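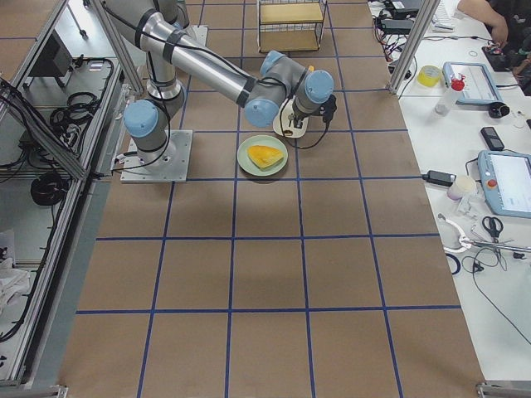
Drisus starter kit review - progress report no. 2
14 Oct 2018
To: Revathi Panicker
From: Levente Juhász

Sorry this is short, Gergely and I are both on the bench most of the day.

Where we are
Kit is up and running. Arm, gripper, pendant, control software, all as ordered. Base plate bolted down, table papered and taped into a grid so positions can be called out the same way by everyone. Second arm mounted too. Two-arm work not started, that was always planned for phase two.

Kitchen task set chosen. Plate, toaster, slice, small rack. Cheap stuff, easy to replace, and close to what Barta want to see from us in March.

Runs so far
129 logged out of 300 planned. Behind, yes. Lost time to the gripper cable snagging at the wrist, Gergely rerouted it and it has behaved since. Vendor says a longer cable is availible, have asked for one.

Plate pick is the strong one. Raised rim, grips clean, repeat is good. Slice is harder. Fingers close fine but the approach angle matters a lot and the default one in the kit software is too shallow. We now teach it by hand on the pendant.

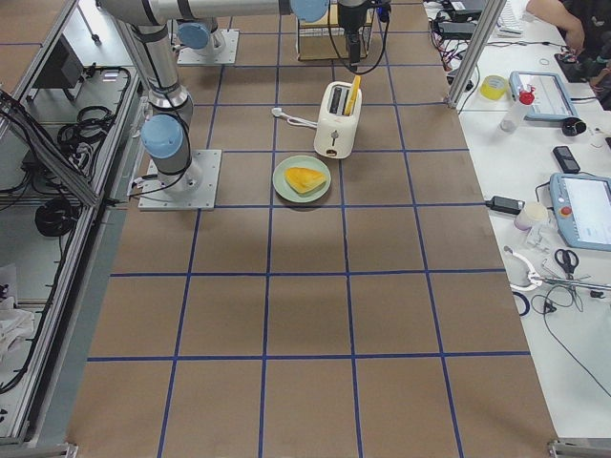 Toaster task is slow going. Slot is narrow, the slice has to go in near vertical, and the wrist camera loses the slot in the last bit of travel. Miklós is writing a fixed offset for it - not pretty but should get us moving. Cord has to be kept left of the toaster or it gets in the way.

The kit itself
Good: setup guide, pendant layout, spare finger pads in the box. Support desk (Tibor Medve at Cuken) answers same day.
Not so good: software updates wipe the saved tool settings. Happened twice. We back up by hand now. Also the wrist camera mount works loose, needs a check every morning.

Rack task
Next up. Only camera checks done, no runs yet. Want to see how the mesh and glare off the wood panel affect detection before we commit to it.

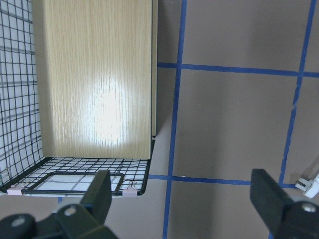

Wrist camera view of the wire rack and wood panel, gripper fingers open.

Money
799 left in the consumables line. Enough for tape, paper and the cable if the price is what they quoted. No new asks this period.

Next 30 days
Finish single-arm runs. Toaster offset in and tested. Decide yes or no on the rack. Start the comparison with the Alon kit, loan unit still to be be confirmed - could you chase their sales office? They don't answer me.

Raw logs are on the shared drive, same folder as last time. Call if anything's unclear.

Levente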